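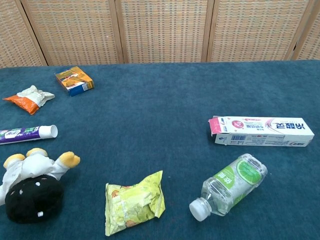

# Staatsbegräbnis in Vostska

Das **Staatsbegräbnis** ist in Vostska die höchste Form der öffentlichen Ehrung nach dem Tod. Es steht ehemaligen Präsidenten und Vorsitzenden des Parlaments zu. Andere Personen können es nur durch einen Beschluss der Regierung bekommen, dem die Familie schriftlich zustimmen muss.

## Rechtliche Grundlage

Geregelt ist die Zeremonie im Trauergesetz, das im Jahr 2000 in Kraft trat. Vorher entschied der Innenminister von Fall zu Fall, was mehrmals zum Streit zwischen der Hauptstadt Trenville und den Provinzen führte. Die Kosten trägt der Staatshaushalt. Ausgenommen ist der Grabstein, für welchen die Familie selbst aufkommt.

## Ablauf

Der Sarg wird zwei Tage lang im alten Rathaus von Trenville aufgebahrt. Danach folgt der Trauerzug bis zur Brücke von Darano, wo die Ehrenwache mit 288 Soldaten Aufstellung nimmt. Die erste Rede hält immer ein Mitglied der Familie, die zweite der amtierende Präsident. Die Beisetzung selbst findet im Heimatort statt und ist nicht öffentlich, wenn die Angehörigen dies wünschen.

## Begräbnis von Sem Van Acker

Am 8. Juli 2010 wurde der frühere Parlamentsvorsitzende Sem Van Acker in seinem Heimatort Shehu beigesetzt. In das Kondolenzbuch trugen sich 2692 Personen ein. Der Gouverneur der Provinz erinnerte in seiner Rede an die Vermittlung Van Ackers im Streit um die Wasserrechte. Mehrere ehemalige Minister nahmen teil, darunter auch solche, die ihm politisch fern gestanden hatten.

## Kritik

Die Historikerin Sachiko Sekiguchi bemängelt, dass die Auswahl der Geehrten zu stark an das Amt gebunden sei. Künstler und Wissenschaftler kämen kaum vor. Ein Antrag auf Änderung des Gesetzes wurde im Parlament beraten, aber nicht zur Abstimmung gebracht.

## Siehe auch

* Nationale Trauertage in Vostska
* Ehrenwache (Trenville)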